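Search this site Go

April, evening

Desk tasks all day. Target for the writing set is 200 accepted episodes and I am at 125. Gleice Bezerra wants the full count before the next training run on Mina, and she wants them labeled to the new scheme, so the older ones have to be gone through again. I did the first six after lunch. Each took longer to relabel than to record.

The new scheme splits an episode at contact changes. For writing with a marker that gives: reach, grasp, uncap, place cap, move to paper, pen down, strokes, pen up, recap, return. Strokes are one segment no matter how many letters there are. I argued for a segment per letter and lost. Gleice's point was that the pen-up times between letters are too short for two annotators to agree on, and the agreement numbers from Hakim's pass support her.

The other hand is the harder part. It holds the sheet, and in the first batch I labeled it "idle" whenever it was still. That is wrong. A hand resting with a thumb on the page is doing work, and if the model learns that it is idle it will let the paper slide. Changed the label to "hold" and added a rule: any contact with the sheet during strokes counts as hold, including a single finger. "Idle" is now only for a hand that touches nothing but the desk, or is out of view.
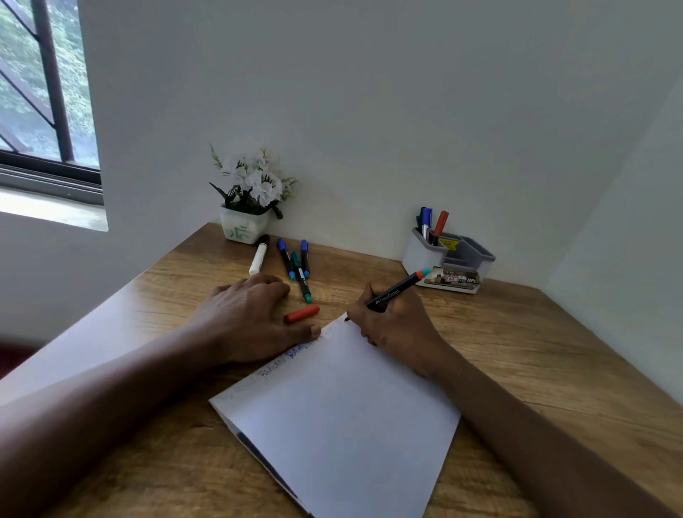 Text content is the other open question. The prompt list from Flulura has short words, repeated, in capitals. Short words keep the episodes to a usable length, but they also mean the writing hand hardly travels across the page. I would like one longer line in every ten. Wrote this up and sent it, no answer yet.

Rejects today, by cause: hand hiding the tip for most of the strokes, cap dropped and picked up outside the task, wrong word. The hidden tip is the only one that bothers me. It depends on the slant of the paper and on which corner the line begins at. Turning the sheet helps, but I do not want every sheet turned the same way or the set will have one angle in it. For now I pick the angle before each take from a list of random values and accept the loss.

Clutter rule stays as it was — leave other markers on the desk, do not line them up, change their positions between takes. Hakim asked if loose caps should be cleared first. I said no. A policy that only works on a clean desk is no use to us, and caps are what it will meet.

Zellar upload failed twice before dinner, both times at the checksum step. Split the batch into 2 parts and the first went through. The second is still running. If it stops again I will copy it to the drive and hand it over in person.

Also to fix: the episode notes have three spellings of "recap" (recap, re-cap, cap on) and the parser treats them as three actions. Do that before recording anything else.

Tomorrow: parser, then relabeling until noon, then takes with the longer lines if Flulura agrees. Wrist is sore from the repeats. Switch to the folding task for an hour in between.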